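Nirnau: Frequently Asked Questions

Last updated March 23, 2024

What is Nirnau?
Nirnau is a method for training two-handed robot policies from demonstrations made by a person with hand-held grippers. It is developed in the Grultumard project. No robot arm is needed during the recording.

What is the main result?
We recorded 645 demonstrations and kept 629 of them after checking. A policy trained with our alignment step finished more of the test tasks than the same policy without it. The difference is largest when both hands must work close together.

What does the alignment step do?
Each gripper has its own camera, and the two cameras do not always agree in time. The step shifts the 2 streams until the jaw motion matches. It runs after the recording and needs no extra markers.

Why were some demonstrations removed?
Mostly for tracking loss. In February we changed the rule, so a demonstration is now removed only if the loss is longer than 7 frames. The older rule was stricter and we do not recommend it.

Can I use Nirnau with my own grippers?
Yes, if they have two parallel jaws and a camera that sees both of them. The code that reads the jaw opening is in the Damasceno package, and you must calibrate it once for each gripper.

Does the method need a special table?
It does not. We prefer a plain and light surface.
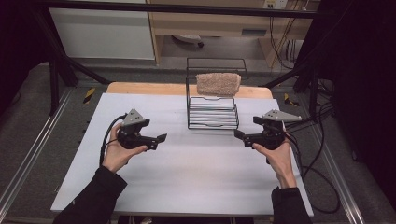
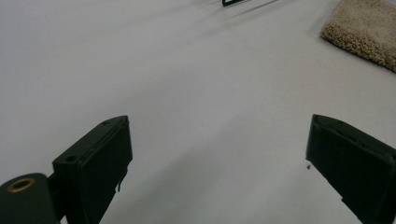 How the jaw opening is measured is the question we receive most often. The software finds the inner face of each finger in the gripper camera and computes the distance between them. With dark fingers over a pale table, as in the second picture, the edges are easy to separate and the estimate is stable. Over a dark or shiny table it becomes noisy, and we suggest to put a matte sheet under the work.

Where can I find the data?
The data is hosted on Tevevance together with the training settings. Please read the license file before you download. Questions which are not answered on this page can be sent through the contact form.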